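Craft corner > Workbenches and packing tables

## Best setup for a small packing and gluing table?

**Myung-ja Min**, posted 22/01/2022

Hi all! I make little card lanterns and pop-up cards, and I've finally claimed a table just for building and boxing them up. I'm so happy about this you wouldn't believe it. Until December everything happened on the end of the dinner table and had to be cleared away every night.

So far I have a glue gun, a few rolls of tape, some open-top cardboard boxes, and a black rack with a row of metal rods across it. The rack came with the table and I love it already. Things slide along the rods so nicely! My trouble is with the surfaces. The pale gray one picks up dark scuffs and I can't tell which of them will wipe off.

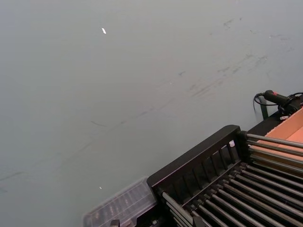 I've tried a damp cloth and dish soap, and the streaks got a little lighter, but I don't want to scrub the finish off. Should I just cover everything? And where do you all keep the glue gun so the cord doesn't end up in your work? I ship 31 lanterns to a shop called Votutlow next month, so I'd love to get this sorted before I start the big batch.

---

**Achilleas Chrysikopoulos**

Oh, a table of your own, congratulations! I've been gluing things on one bench or another since 1984 and I still get excited when I see somebody setting up.

For the scuffs, try a plain white pencil eraser first. It lifts rubber and plastic marks off a lot of matte surfaces and it's gentle. Start in a corner, short strokes, then wipe away the crumbs. If that does nothing, dampen a melamine sponge and go very lightly, because those will dull a finish if you lean on them. Anything still there after that is probably a scratch, and I'd leave it alone. It's a work table!

Then yes, cover the part where you glue. I use dark cloth and I'm a huge fan. White scraps and bits of tan cardboard show up on it right away, so cleaning up is quick (a lint roller does the whole thing). Pull it tight and clip it under the edge, or it'll creep toward you every time you drag a box.

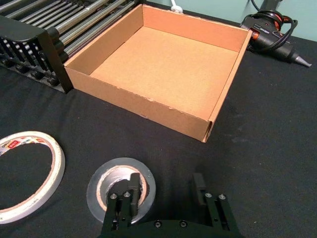
*2 min read*

Put the glue gun on the far side of the table with the nozzle pointing away from where your hands go, and set a ceramic tile or a silicone mat under it. Cloth and a hot nozzle don't mix, and drips will never come out of fabric. Let the cord come in from the back. I have a hook on the wall for mine, 11 inches up, and it's the best hook I own.

Keep tape flat on the left if you're right-handed. You hold the box closed with one hand and there's the tape by the other... well, try both sides and see!

One more thing about open boxes. If the cut edges are getting frayed, run a strip of paper tape over the top edge, folded half in and half out. Takes a minute a box and your lanterns won't snag going in.

---

**Irfan Subramaniam**

eraser works, can confirm. did my whole desk with one

---

**Oleksandra Stasiv**

I'd go easy on the rack with anything freshly glued. Strings of hot glue get between the rods and then you're picking at them with tweezers for an evening. Let the pieces set on baking paper first.

Love the sound of the lanterns, by the way! Are they the folding kind? If you fill the boxes with shredded paper, do a test one and carry it around the house for a day before you pack all of them. Mine got squashed at the corners until I switched to a box two sizes up.

---

**Myung-ja Min**

Eraser took off nearly all of it!! Cloth is ordered, and I'm off to find a tile. Oleksandra, yes, they fold flat, so I'll try one in a bigger box tonight.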